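Wuddale, avance de mayo: doblar camisetas sin robot

Cierre rápido del mes, que vamos justos. El equipo de Eustaquio Tlapale ya tiene la primera tanda de demostraciones de ropa. Pinzas de mano, dos por persona, nada de teleoperar el brazo. La tarea: coger la prenda por las esquinas, estirar, doblar. Total, 644 demostraciones válidas y 166 descartadas, casi todas por perder el seguimiento de una de las pinzas.

Capturas de la sesión de grabación:

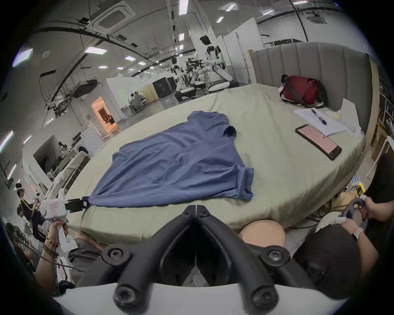
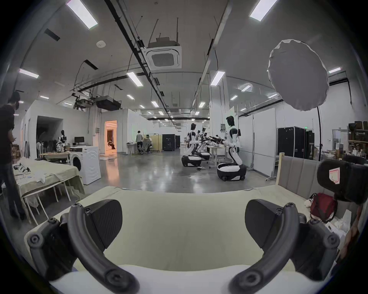
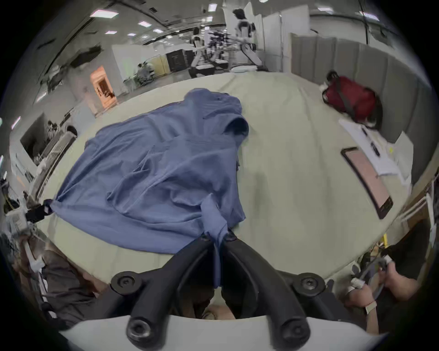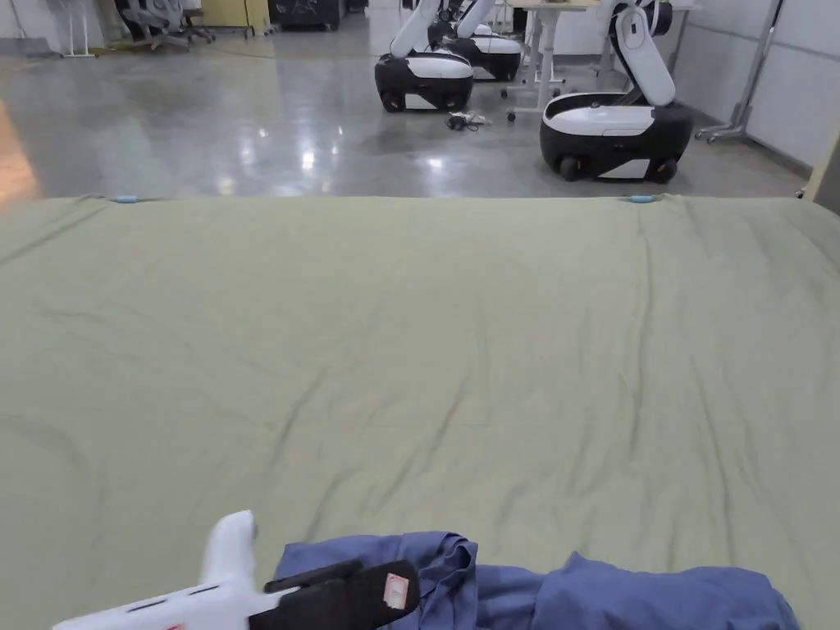
Lo que sale por ahora. La política entrenada con todo el conjunto agarra bien la primera esquina y falla en la segunda, sobre todo si la tela queda hecha una bola. Con 24 demostraciones extra que empiezan desde prenda arrugada la cosa mejora, aunque tadavía no lo bastante para enseñarlo fuera. Bermúdez insiste en que el problema es la vista de muñeca — las propias pinzas tapan la esquina justo antes de cerrar — y va a probar con una cámara de cabeza sincronizada. Lilley prefiere tocar primero el muestreo de acciones. Se harán las 2 cosas, en ese orden.

Pendiente: pasar los datos al formato de Clidix, repetir con manga larga, revisar la calibración de apertura (hay un desfase raro en la pinza izquierda). El que quiera acceso al conjunto antes de la publicacion, que escriba a Eustaquio. Mejor por la mañana, por la tarde está grabando.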